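Written conventions for suturing trials, second revision

The first version of our labelling rules ran to four pages and was ignored within a month. It described what every term meant in general and said very little about where one term stopped and the next began. I have spent most of June rewriting it, and these are notes on what changed and what is still unsettled.

Some background. Clokwood keeps a library of recorded suturing trials, each split by hand into steps such as reach, grasp, drive, pull through, tie and cut. The steps are used to compare control software between sites. If two sites cut the recording at different points, the comparison is worth very little. When Sheyla Restrepo had 20 trials labelled twice by separate people, 19 of them disagreed on at least one boundary by more than our limit. The people were careful. The rules were loose.

The new document has three parts: instrument state, needle state and thread state. Each is labelled separately and none may be inferred from another. The old version had a single label for all three, which forced the reader to decide which of them mattered most at any given moment. Different people decided differently.
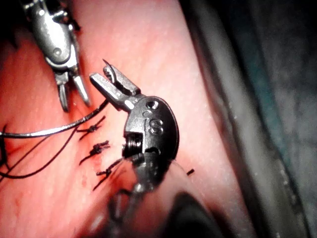 Needle state is the part I rewrote most often. The old rule said a needle was "held" when an instrument had control of it, and "control" was left to the reader. The new rule asks for contact between jaw and needle and, as a separate field, where along the needle the contact falls: point, body or tail end. A curved needle clamped by its point at the very tip of one jaw, with the jaws standing open in a V and the other instrument's jaws also open, is the sort of case the old wording handled badly. Under the new wording the contact is recorded as "point", the jaws of both instruments are recorded as "open", and the labeller does not write "handover" unless the frames before and after support it. Handover is a step with a start and an end. It cannot be assigned from a single frame.

Thread state now has its own section. The terms are "taut", "slack" and "mixed", the last being for trials where one length is under tension and another lies loose on the tissue. Mixed was requested by the Pallum group and I resisted it for a while, on the grounds that it would become the default. In the 226 clips labelled so far it has been used sparingly, so I was wrong about that.

Knots are counted only when both tails have been cut. An uncut knot belongs to the step in progress. This gives an odd result where a surgeon ties several and then cuts them together — the count jumps — but the rule is easy to apply and two people applying it get the same number.

Blood on the tissue is noted as present or absent along the sutured line. We dropped the severity scale. It depended too heavily on lighting and on how close the camera was.

A few smaller rules, in the order they appear:

Instruments are named by side of entry and never by colour or finish. Wrist covers vary between sets.

If a jaw is hidden, its state is "unknown". Carrying the last known value forward is not allowed, even for one frame.

Out-of-focus objects near the lens are left unlabelled.

Time is given in frames from the start of the trial. Conversion to seconds is done later, by script.

Any clip longer than 4000 frames is split before labelling, at a point where neither instrument is touching the needle.

Two matters remain open. Figueroa would like a minimum length for a step, so that a grasp lasting only a few frames is merged with whatever surrounds it. I would prefer to keep the short ones, as they are often failed attempts and those are worth finding. The other is the tool itself. Trumura, the program we label in, stores one state per instrument and has no field for contact position, so for now it goes into the comment box in a fixed format: contact, colon, position, lower case. Please do not put anything else in that box until the field exists.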